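Notebook, Postell bench
August 28, 2020

Went back over the cloth set before Erasto Tanui's summary goes any further. His draft says the wrist-view policy "handles deformables" and gives 62 percent on the held-out folds. I don't believe the 62. I believe it came out of the script, which is a different thing.

First problem is the split. There are 631 episodes in the set after cleaning, and they were shuffled by episode and then cut. So the same cloth, on the same surface, with the same clutter behind it, shows up in train and in test. If the net has learned that a certain background goes with a certain grasp point, this split will reward it for that. Needs to be cut by session. I asked for this when we ran Troton and it got lost somewhere between then and now.

Second problem, success label. Whoever labels is looking at the last image of the episode and deciding if the cloth is "held." Held by what? A corner pinched in the tips and a whole wad jammed between the jaws both get a 1. For the folding step only the first is any use to us. Pulled up a few to check my own labeling and disagreed with the file more often than I like.
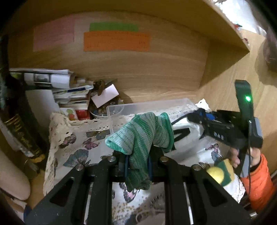 Striped knit rag in the jaws, bunched. Second unit (DAS lettering, green light) in hand at right.

This one I would not call a grasp in the sense the paper needs. The rag is folded over on itself toward the left and the lower end hangs. I can't pick out a corner I could hand to the fold routine. Label says 1. By the old Hartono rule, edge visible and free on both sides of the jaws, I'd argue it down to a 0, and Erasto will argue it back up. Fine, but then write the rule down.

The background is the other half of my complaint. Butterfly cloth, clear container, plastic bag, sponge, yellow ball, paper notes on the shelf. Good, cluttered, like a real home, no objection to any of it. But it is a very recognizable place, and a network can recognize it too. Cheap test: blank out everything except the jaws and the cloth, rerun. Then the reverse, blank out the jaws and cloth and keep the room. If the second version still predicts the grasp point better than the mean, the number is mostly furniture.

Also unclear to me what the two-hand episodes are doing in a single-gripper result. The other unit is in view in this one and the net gets its position for free. Either train on both streams or drop those episodes. I lean toward dropping – we lose data but at least know what we're measuring.

To do:
– resplit by session, same seed, no other changes
– two people relabel the test part blind, report agreement before anything else
– both masking runs, 9 seeds each (the draft has 2, and the spread isn't given)
– ask Erasto which checkpoint the 62 is from, last or best. If it's best, best on what?

Ostska baseline still not rerun on the cleaned set. Until it is, the comparison column in the draft should stay blank. Left a note in the margin saying so.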